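Walking the Parish Bounds from Brekthorpe to Temside

Print this page | E-mail this page | 14 comments

The old pilgrim road between Brekthorpe and Temside reopened to walkers in March, after the repair of the footbridge below the priory ruins. Those intending to make the journey this season may find the following account useful.

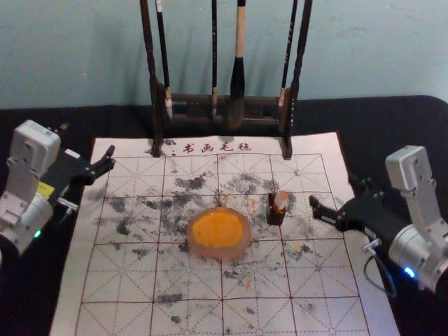
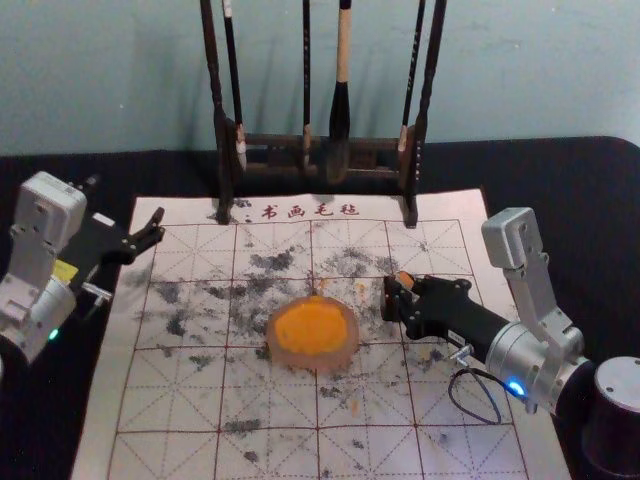

Posted by Nanami Ogura
Filed under: Pilgrimage, Local Churches

The route is first mentioned in a parish register of 1517, in which the vicar of Brekthorpe records a payment for bread given to travelers on their way to the shrine at Temside. By 1659 the shrine had been closed and the road had passed into ordinary use by carters and drovers. Its religious purpose was revived only within living memory, when the two parishes agreed to hold a joint procession each year on the feast of the patron.

Walkers set out from the west door of Brekthorpe church, where a blessing is given at 8 a.m. on the day of the procession. At other times of the year, the church is open on Wednesday mornings, and a stamp for the pilgrim record may be obtained at the table inside the south porch. The record itself is a folded card, available at either end of the route.

From the church the path descends to the river and follows the left bank as far as Zitham. The chapel at Zitham is small, with seating for 50, and Mass is celebrated there once a month. It retains a medieval font and part of a painted screen – the upper panels were lost in a fire and have not been replaced. Pilgrims are asked to observe silence inside the building and to leave packs and poles at the gate.

Beyond Zitham the road climbs steadily across open pasture. There is no shade on this section and no drinking water until the farm at the top of the hill. Dogs must be kept on a lead. The waymarks here were repainted in the spring, though the one at the second stile still faces the wrong direction and walkers should keep the wall on their right.

The hostel at Temside offers simple accommodation to those carrying a stamped record. Supper is served at 7 p.m. and the doors are locked at 10 p.m. Last year's procession brought 80 walkers into the town, considerably more than the hostel can receive, and the parish opened its hall for the night. The same arrangement is expected this year, and persons wishing to sleep in the hall should bring their own bedding.

I completed the route over two days, stopping overnight at Zitham. The descent into Temside was slow after rain, and stout footwear is strongly advised. Evening prayer had already begun when I reached the church, and I was shown to a place near the back.

A second account, covering the return by the upper road, will be published on this site shortly.

Share this post (9)

Contact | Copyright Nanami Ogura | Back to top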